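Subject: Re: [mornness-karting] July endurance round, rule changes and grid order
From: Wenjie Lu
Date: 22nd May

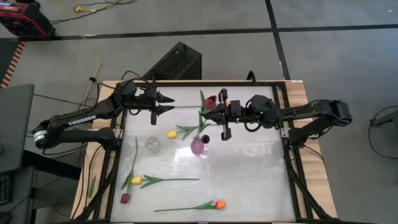
Two arms, one at each side of the table.

Replying to the whole list because I've had the same questions from several teams since Tianyou's message went out. His text is quoted further down with my answers under each part.

Tianyou Yin wrote:

> The July round at Mornness will be run as an endurance race instead of
> the usual heats and final. Teams need at least two drivers. Please
> confirm whether the longer stint limit applies or the one from last
> season.

The one from last season. The longer limit was proposed over the winter but it never went into the rule book, and I don't want to bring it in for a single race. If a driver goes over the limit the team gets a stop-and-go, and it will be taken at the next pass of the pit entry board once it has been shown. Please don't come to race control to argue it during the race. Send your team manager afterward with the timing sheet.

A driver change only counts if the kart has stopped in your own box and the first driver has got out completely. Last year we had two cases of drivers swapping in the lane before the box line. Both were let off with a warning. That won't happen this time.

> Can we get the grid order settled before the weekend? Some of us are
> towing a long way and would like to know if qualifying on Saturday
> really matters or if it goes on championship points again.

It goes on qualifying. Each team gets one session and any of its drivers can set the time. If the session is stopped for rain and fewer than half the teams have a time, we go back to championship order. If more than half have one, the times stand and the rest line up behind in points order. I know some of you think that's hard on the teams who go out late, but we've used it at Głowacki for years and it has worked well enough there.

Rolling start, two warm-up laps behind the lead kart. Pole picks the side. At Mornness most people will want the inside for the first right-hander, but it's dusty off line from the farm road and the outside row has led into turn two more often than you'd expect. Watch for karts bunching at the hairpin on the second warm-up lap. That's where the contact was last time.

> Tires: are we still on the Sterketti mediums, and how many sets?

Still the Sterketti mediums, one set for qualifying and the race, plus two spare tires that can be used on any corner. They have to be marked at scrutineering. Wets are free. If you turn up with unmarked slicks on the kart you will start from the pit lane. Gary's old batch with the yellow sidewall stamp is no longer allowed, and I'd check your shelves now so you have time to order.

> Is Utix doing the timing again? Our transponder dropped out three
> times at the last round and we lost laps that we never got back.

Yes, Utix has the timing. I spoke to them about the missing laps. They looked at the loop and replaced the cable under the main straight, and they've asked that transponders be mounted on the back of the seat, no higher than the top bolt. Several teams had theirs zip-tied to the side pod, and those were the ones that dropped out. There will also be a person keeping a lap chart by hand, so if your count looks wrong, say so during the race and we can compare.

> Last thing, entry number for the kart. We have been 9 all season but
> the new form says numbers are being given out again.

You keep 9. The form was wrong and I've had it changed. Only new entries get a number assigned.

A few points nobody asked about:

Fuel is by the can, in the fenced area only, engine off and driver out. Bring your own extinguisher for your box. We check the date on it.

The paddock opens Friday afternoon. The gate is locked at 2130 and won't be opened again until morning, so if you are going to be late, park in the lower field and come in on foot. Generators off by the same time please, the neighbors have complained and they have a point.

Paper entries are still fine, but I need both driver license numbers on the form. I've had four come in with only one.

Tianyou, I still need your second driver's name.

Wenjie Lu
Clerk of the course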